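Version of 22/08/2026. This data card covers the sorting recordings made by the Wenstead student robotics club for its project Vistum. It replaces the July card.

## Summary

| Field | Value |
|---|---|
| Project | Vistum |
| Maintained by | Wenstead student robotics club |
| Episodes | 302 |
| Operators per session | 2 |
| Grippers per operator | 1 |
| Task families | 8 |
| Intended use | Coursework and the Mapplebeck student challenge |

## Contents

Each episode contains one continuous video, a gripper-opening signal, and a short text label written by the operator. Labels name the task family and the starting position of the object. Episodes in which an operator dropped an object are retained and marked `drop` in the index file.

The index is stored as `index.csv`. Column names follow the Zondell format used in the club's earlier releases, with the exception of `surface`, which is new in this version.

## Known limitations

- All operators are club members, and most are right-handed.
- Text on packaging is often unreadable during fast movement.
- Labels were checked by a second member for 2 of the task families only. The remaining labels should be treated as unverified.
- Object names are not standardized. The same item may carry different names in different sessions.

## Terms of use

The recordings may be used for teaching and for non-commercial student research. Teams entering the Mapplebeck challenge must state in their report which version of the card they used. Redistribution of the raw video requires written permission from the club.

## Recording conditions

The mixed-bin family is the most difficult of the task families and should be evaluated separately. Objects are not arranged by size or type before an episode begins. A full bin, with a bright red bag in the middle of the pile and smaller packets toward one side, leaves little clear space for the blue finger pads. Evening sessions also include dark windows and a bright ring light, and models trained only on daytime episodes should be tested against them before results are reported.
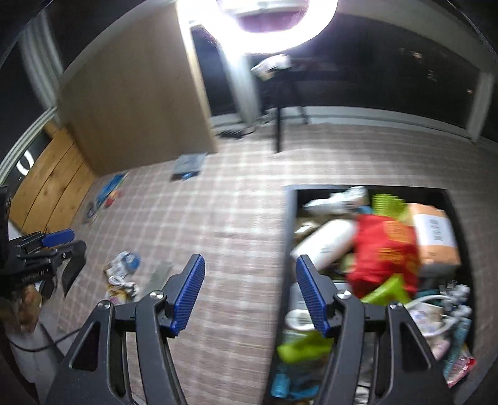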